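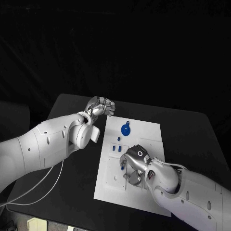 **Ticket 147: shared mailbox at Trudley dropping mail**

Opened by: Nusrat Bandara
Assigned: Ásdís Toft
Status: open, watching

Orders mailbox stopped getting mail from outside some time after lunch. Internal mail fine. Nusrat noticed when Siu rang to ask why no reply to their quote. Sender gets no bounce, just silence. Worst kind.

**Checked so far**

- Mailbox not full. Well under quota.
- Junk folder: 2 newsletters, nothing real.
- Test from my personal address, 2:10 pm. Never arrived.
- Same test to Nusrat's own address, arrived in seconds. So it's the shared box, not the domain.
- Restarted the mail client anyway. No change, obviously.

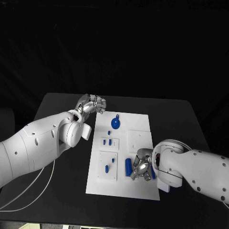 **Found**

Rule on the server side, not in the client, so it doesnt show up in the normal list. Moves anything from outside to a folder called Clorkumeck. Folder was hidden. 17 messages in there from today, 19 from yesterday we hadn't even missed.

Rule looks left over from the Trinincombe move, when we were splitting out old customer mail. Was switched off back then. Somebody must of switched it on again, or the client update did. Can't tell from the log, it only goes back a few hours.

**Done**

1. Exported rule to text, attached to ticket.
2. Turned it off. Didn't delete yet.
3. Moved all the messages back to the inbox, marked unread.
4. Retested from outside, 3:05 pm. Arrived.

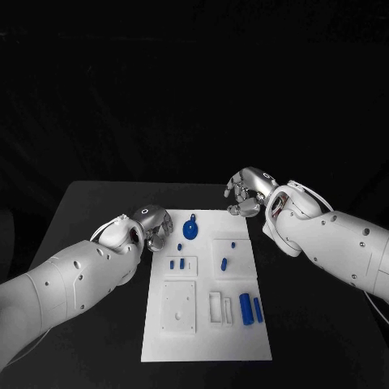
Nusrat is going through the backlog now, oldest first, Siu quote before anything else. Two of them are asking for July delivery so please don't let those sit.

Still to do: check the returns mailbox for the same rule, it was set up from the same template. Leaving open overnight. If mail goes quiet again look at the server rules FIRST, and ping me before touching anything.

Ásdís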